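分享 7　评论 10

主题:回复:关于饮料瓶分类投放暂行办法(修订稿)的意见
发件:Fustville 园区联合管理办公室
收件:园区事务邮件列表
日期:2025年6月15日

各入驻单位联络人:

修订稿自四月在本列表公布以来,我办陆续收到书面意见,现就其中涉及面较广的几项统一答复。属于个别楼层点位调整、钥匙交接及收费单更正的来函,已另行单独回复,不在本邮件中重复。

首先说明修订稿的适用范围。暂行办法适用于 Fustville 园区内全部办公、实验、培训及餐饮用房,含 Han 楼地下层及连廊部分。租户自行委托清运的单位,在合同到期之前可以继续沿用原方式,但须将清运单位名称及清运频次报我办备案。备案表格与去年一致,填报单位无需重新加盖公章,由联络人签字即可。

其次是投放类别。原办法把饮料瓶与其他塑料包装合并为一类,清运方 Rondia 在分拣时需要二次拆袋,由此产生的费用分摊到了各单位。修订稿将饮料瓶单独列出,瓶盖可以保留在瓶上,标签不要求撕除。外包装膜、吸管、一次性餐盒不属于此类,仍按原类别投放。对于内部残留液体的瓶子,修订稿第四条写明应先倒空,再行投放。

室内小桶与楼层集中桶的关系,是来函中疑问最多的一处。修订稿只对楼层集中桶的颜色、标识和位置作出统一规定;各单位室内使用何种小桶、放在何处、套何种袋子,由各单位自行决定。保洁人员收取室内小桶时,以桶内实际物品为准,不以桶身颜色判断类别。

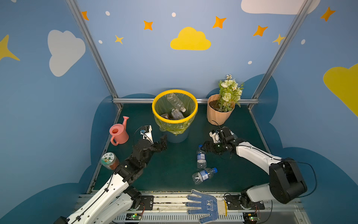
Flenska 写道:

> 我方已通读修订稿,对单独收集饮料瓶的方向没有异议,但有三点请管理办公室考虑。
>
> 一、第四条要求“倒空后投放”,未说明在没有水槽的房间应当如何处理。我方所在楼层仅茶水间设有水槽,与多数房间相隔一段走廊。如要求员工每次先到茶水间倒空再折返投放,执行起来恐难持久。建议允许在茶水间直接投放,并把该处集中桶的容量适当放大。
>
> 二、第六条对是否需要压扁瓶子表述前后不一。正文写“宜压扁”,附表写“应压扁”。我方保洁承包合同中引用了附表文字,如按“应”字执行,未压扁的瓶子将被视为不合格投放,由此产生的扣款由谁承担,请予明确。
>
> 三、公示期内的投放合格率由清运方单方面记录,我方无从核对。请考虑由园区提供抽查记录的查阅途径。
>
> 以上意见仅代表我方,供列表内其他单位参考。

现逐项答复如下。

关于第一点。我办核对了各楼层平面图,确有部分楼层的水槽集中于茶水间一处。修订稿第四条将增加一款,明确茶水间集中桶可以直接接收室内带出的饮料瓶,投放人无需折返。茶水间集中桶的容量,由我办会同物业按实际收取量核定。现阶段不在室内加设倒液容器,此类容器的清洗责任在以往试行中曾引起较多争议,我办不拟恢复。瓶内残留少量液滴不影响收取,第四条所称“倒空”,以倒置后不再连续流出液体为准。

关于第二点。正文与附表用语不一致,属我办校对疏漏。经与 Rondia 确认,其分拣线可以同时接收压扁与未压扁的瓶子,压扁的作用主要在于节省桶内空间和减少清运车次。定稿将统一采用“宜压扁”,附表相应更正。各单位保洁合同如已引用附表旧文字,请在定稿发布后自行与承包方办理文字更正,我办可以出具情况说明。在定稿发布之前,任何单位不得以瓶子未压扁为由扣减保洁费用。
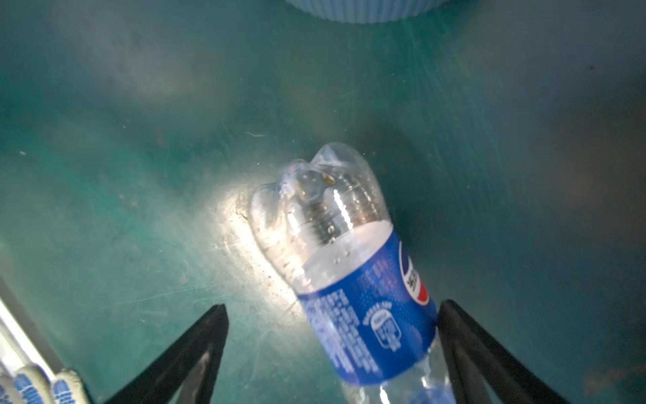
关于第三点。清运方现行做法是在每次收取时填写纸质交接单,由司机与物业当班人员各留一联。试行期内共形成交接单 1,644 份,目前存放于物业资料室,按楼栋和月份装订。自定稿生效之日起,各单位联络人可凭工作证件查阅本单位所在楼层的交接单,可以摘抄,不得带离。电子化查阅需要改造现有登记系统,涉及预算,拟列入下一年度安排。

另有单位来函询问不合格投放的认定标准。修订稿附件二规定,单个集中桶内混入餐厨垃圾、玻璃制品或带有锐利边缘的金属制品的,认定为不合格;混入少量纸张、瓶盖或其他塑料包装的,由保洁人员当场拣出,不作记录。首次不合格只作口头提醒;同一点位在一个月内再次出现不合格的,由我办向联络人发送书面通知,并约定时间现场查看。书面通知不对外公示。对认定结果有异议的,应在收到通知之日起 7 日内书面提出,我办在 10 日内答复。

关于费用。饮料瓶单独收集之后,Rondia 按重量向园区返还部分回收款项。修订稿原拟将该款项全部冲抵公共区域保洁费,有单位认为应按各楼层收取量分别返还。我办比较了两种方式:按楼层返还需要逐桶称重,现有人手无法承担,且各楼层人员密度差别较大,数字本身未必能够反映分类的质量。定稿拟维持统一冲抵的方式,并在每季度物业账单中单列一行,注明当季返还金额及冲抵后的余额。对此仍有不同意见的单位,请在征询期内以单位名义提交书面说明。

关于集中桶的采购。首批采购数量定为 200 只,用于替换 Han 楼及东侧两栋楼现有的旧桶。旧桶经清洗后调拨至停车场和装卸区使用,不作报废处理。新桶桶身统一为灰色,投放口标识采用图形加中英文对照,图形样稿已附于上次邮件。有单位提出标识字号偏小,我办已请设计方加大中文字号,并将标识位置由桶身正面下方移至投放口上沿。标识更换期间,新旧两种标识会并存一段时间,请联络人向本单位人员说明,投放时以投放口上沿的文字为准。 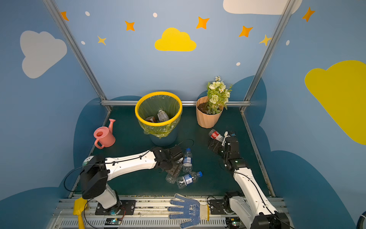

培训安排方面,原计划由清运方逐层宣讲。考虑到各单位作息不一,改为由我办提供讲解材料,联络人自行组织。材料包括一份两页的说明、一份可张贴的对照表,以及供保洁人员使用的操作卡。操作卡另备有大字版本,需要的单位请在领取时注明。培训不要求签到,也不作为单位考核内容。新入驻单位由我办在办理入驻手续时一并发放上述材料。

有来函建议在园区内设置饮料瓶自助回收机。我办此前曾就此询价,主要困难在于设备用电和场地的消防审批,而现有连廊宽度扣除设备占用后不足以满足疏散要求。此项建议暂不纳入本次修订。如日后地面层商铺调整后腾出合适位置,再行研究。

餐饮用房的情况略有不同。餐厅及咖啡区的饮料瓶由经营方统一收集,营业结束后送至装卸区,不进入楼层集中桶。经营方应使用有盖容器转运,避免液体滴落在货梯轿厢内。货梯的使用时段仍按物业现行规定执行,修订稿不作变更。会议用水产生的瓶子,由会议主办单位在会后收拢至所在楼层集中桶;使用公共会议室的,物业将在归还钥匙时一并查看。

还需提请注意的是,化学实验用房内产生的容器,无论原先是否为饮料瓶,一经盛装过试剂即不得进入本办法规定的任何类别,应当按照园区危险废物管理规定处理。有单位提出能否以清洗三遍作为放宽条件,我办不能同意。实验用房的负责人应确保室内不以饮料瓶代替试剂容器,相关要求已写入修订稿第九条,请各单位转告。

最后是后续程序。我办将按上述答复修改文本,形成定稿后在本列表发布,并抄送 Rondia。对本邮件内容有补充意见的,请直接回复本列表,邮件主题保留不变,以便归档。涉及本单位合同金额、人员信息等不宜公开的内容,请勿发送至列表,可密封后交至 Han 楼一层服务台,信封上注明“分类办法意见”字样。

附件:
一、修订稿第四条、第六条更正对照
二、不合格投放认定标准(未作改动)
三、交接单查阅登记表

Fustville 园区联合管理办公室

分享 7　评论 10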